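Two hands, one bedsheet

By our workshop correspondent

The brochure for the Prieto gripper says it handles fabric "with human-like ease". I have read that sentence, or one very like it, on the sales sheets of every gripper maker I've visited in the past few years, and I have yet to meet a human who finds fabric easy. Try putting a duvet cover on by yourself. Then imagine doing it with two pairs of pliers.

I went to Murkcombe in November to watch a side-by-side trial of the Prieto and its cheaper rival, the Meston. The people running it had been asked by a laundry firm, Ernness, whether either was worth the money. Ernness washes hotel linen. Its folding machines are quick and reliable once a sheet has been fed in flat, and the feeding is done by hand. What the firm wanted to know was narrow: can a pair of robot arms pick up a crumpled piece of cloth, find two corners and hold it out straight?

The short answer I got on the first morning was "sometimes". The longer answer took the rest of my visit, and involved a good deal of standing about.

Rigid things are kind to robots. A box is the same box after you pick it up as it was before, and if the gripper closes a little to one side the box doesn't much mind. Cloth changes shape the moment it is touched. It hides its own corners. Grab two layers when you meant to grab one and nothing complains, the arms carry on, and you find out at the end when the sheet comes up as a lump. Both makers know this very well. Both show films of a single tea towel being lifted from a bare table by one corner, which somebody has plainly left sticking up.

So the Murkcombe team banned tea towels. They used plain white cloths, dropped in a heap by hand, and each pair of grippers was given 500 goes. A go counted as good if the arms ended up with the cloth held out by two neighbouring corners. Anything else was a fail, including the many near misses which the man from Prieto wanted to call "partial successes". I was pleased to see that category crossed off the sheet.

The Prieto came out at 58 per cent. Its sales sheet claims a much higher number, and when I asked where that came from I was told the test had used "prepared items". The Meston did slightly worse on corners but let go of the cloth less often, and I noticed that the team reached for it whenever they wanted something to work in front of visitors. Make of that what you like. The Prieto costs around 800 pounds more for each hand, and you need two.

Most of that extra money goes on software, which is meant to judge how hard to squeeze. I couldn't see that it made much difference. With the clever squeezing switched off, the Prieto's score fell by so little that one of the team suggested running the whole lot again before believing it. I hope they do.

What did matter was dull. Cables mattered: they snag, they tug, and a run that has gone well for an hour stops because one has worked loose. Lighting mattered a great deal, too. White cloth under a bright lamp turns into a glare with no edges in it, and the cameras then guess.
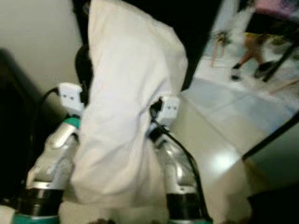
Soft Materials Handling Group, Murkcombe

With a cloth hanging between two silver grippers, the difficulty is easy enough to see. The folds run down the length of it and bunch together at the bottom, and from that side I would not care to say where the corners are. A sheet is much bigger again.

The team's own view is more hopeful than mine. They think better lighting and a second look from the cameras would lift both scores, and they may be right. But Ernness didn't ask for a score. It asked whether the thing could stand at the front of a folding machine through a whole shift, and a hand that fails four times in ten needs a person beside it. The firm already has a person there, and she is faster.

Ernness has told both makers it will look again when they can show the same test done with full-size sheets, in a heap, with the failures left in. Meston has asked for the test sheets. Prieto had not replied when we went to press.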